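Pravanska: The Complete Series box set, reviewed (quickly, train in a bit)

May 31, 2021

Right. It came. Sixty-seven quid, £67, for a spy show that got cancelled before half of you had heard of it, and I'd pay it again just for Teodor Gajewski in the grey polo neck. Episode three. You know the one.

For anyone new: cold war Warsaw, two rival agents, one stolen ledger, loads of smoking on staircases. Gajewski is Oline, the charming one. Ludivine Coste is Witkowska, who's meant to be hunting him and mostly ends up borrowing his lighter. Chemistry off the scale. They both swore blind in April that they were "just good mates", and then sat through the whole commentary finishing each other's sentences. OK then!

The box first. Chunky card slipcase, magnetic flap, nice weight to it. Mine had a dented corner, which I'm told is common. Limited to 2000 and numbered on the back, if you care about that (I do, a bit). The inner tray is the weak spot. Discs held so tight you feel like you're going to snap one getting it out. Had to press and wiggle and swear.

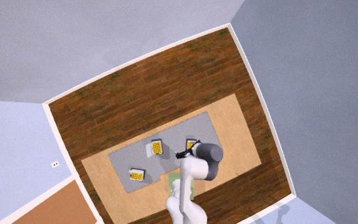
Picture quality is gorgeous though. The old stream was muddy, all the night stuff just black soup, and now you can see what Miłosz Nowakowski was doing with the lamps. The opera house chase is like a different scene. Skin looks like skin. Gajewski's cheekbones look like they should have their own credit. Sound is less good, dialogue sits low in the first two episodes and then the theme tune blows your ears off. Keep the remote handy.

Subtitles fine. A couple of howlers, someone is "a colonel of corn" at one point.

Extras are where it gets patchy. The costume feature is brilliant. Twenty minutes of Mieczysław Chmielewska going through the rails, and she doesn't hold back about the hats. The long coat Coste wears on the bridge was made three times becuase the first ones went see-through in the rain machine. More of this please. The making-of is padded out with clips you've just watched. No bloopers. How are there no bloopers, when the pair of them were giggling all the way through the press tour??

Book: 100 pages, good paper, stingy captions. Big portraits of the leads, then a rather dry essay by Lech Borkowska on the scripts, which I skimmed. Sorry Lech. There's a fold-out of the safe house set at Merstead studios that I would quite like on my wall, only it's glued in. Who glues in a fold out.

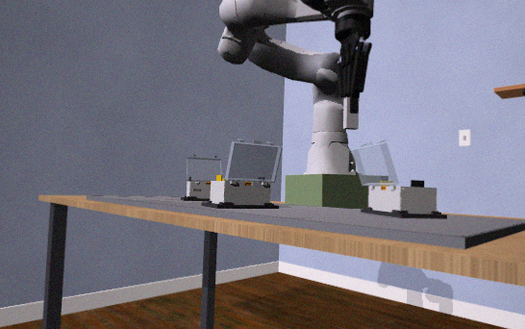 Grey arm, black gripper, long wooden table.

Worth it? If you've got the old discs, just for the night scenes and the costume bit, yes, but wait for a sale. If you've only ever had the stream, go now. If you're here purely for Gajewski, you ordered it weeks ago, and I see you.

Marks: show 9, picture 9, sound 6, extras 7, that horrible tray 2.

Will do the commentary tracks properly next week, only managed the finale so far. Coste calls the kiss "a scheduling decison". More on that when I've calmed down.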